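Open Day at the Skurner Building, Garg
11 April 2018 — posted by the site editor

Skurner holds an open day at its Garg building once a year, and this was the first one I managed to get to. Registration was free but you had to do it online beforehand. I printed my confirmation and was never asked for it. The woman at the front desk had a paper list and crossed me off with a ruler and pen.

The building is a 5 minute walk from the bus stop, past the tire place and then left. There is parking behind it, but it was full by the time I walked by. Visitors went around in groups. Mine had mostly students in it, plus a couple with a stroller who had to wait for the elevator on every floor.

The first stop was the ground floor store room, where office supplies come in and get sorted before going up to the departments. Skurner does this for itself and for two smaller tenants, Stisitance and Brornine, who share the upper floors. The guide said the store keeps 347 different items on its list, from printer paper to first aid supplies. Everything is on open metal shelving with printed labels, and the labels match the list. I asked what happens when something is not on the list. You fill in a form and it takes longer.

After that we went up to the second floor, which is where I spent most of the morning. This is the part of the building where they try out desk setups before ordering for a whole department. The tables have bright blue tops, which looked odd to me at first, but small things are easy to find on them. People bring in keyboards, mice, mats and whatever else would sit on a desk, and see how it all fits together.
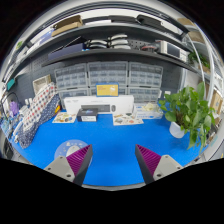
The boxes stay with the items for as long as they are being tried, so that anything that does not suit can go back in its own packaging. A keyboard and mouse set takes up a lot of room this way. The long box goes at the back of the table and smaller boxes end up on top of it or in front of it. I do the same thing at home, although in my case the boxes never go back.

I liked that the tables had ordinary things on them as well. There was a trailing plant in a white pot with big heart-shaped leaves, and there were sticker sheets and a glove-style carton. One of the students asked if the plant was part of the test. The guide said that people put plants on their desks, so yes. The vines get long, and a desk that looks big enough in a catalog can turn out to be short on space once there is a plant at one end of it.

There was also a talk about mouse mats, which I did not expect to sit through, but I did. The main advice was to put the mat down first and build the rest of the desk around it, and to leave the middle clear for whatever you are working on. Most people start with the keyboard. I went home and moved mine.

Lunch was in the canteen on the 4th floor. Soup, bread and a choice of two salads, paid for by card only. The soup was fine. The line was slow because there was one register open for everybody, staff included. If you go, eat early or bring a sandwich — there are benches outside on the side away from the road.

The afternoon was shorter. We saw the mail room, then a meeting room with a slide show on how the building is heated, and then we were back in the lobby. They handed out a feedback form and a pen. I wrote that the second floor needed more time and the slide show needed less.

The handout says 61 people signed up for the morning tours. Groups felt a little too large in the narrow hallways, and from the back I missed some of what the guide was saying. Wear comfortable shoes, the floors are hard. There are coat hooks in the lobby but no lockers, so leave the big bag at home.

Stisitance is planning its own smaller open day in May, on the upper floors only. Registration was not up yet when I checked.

Filed under: Visits and Open Days, Offices, Garg area

Recent posts
A morning at the Garg paper recycling plant
Brornine spring fair: what was on the tables
Two used office furniture warehouses compared
Getting to Garg by bus
Notes from the stationery trade show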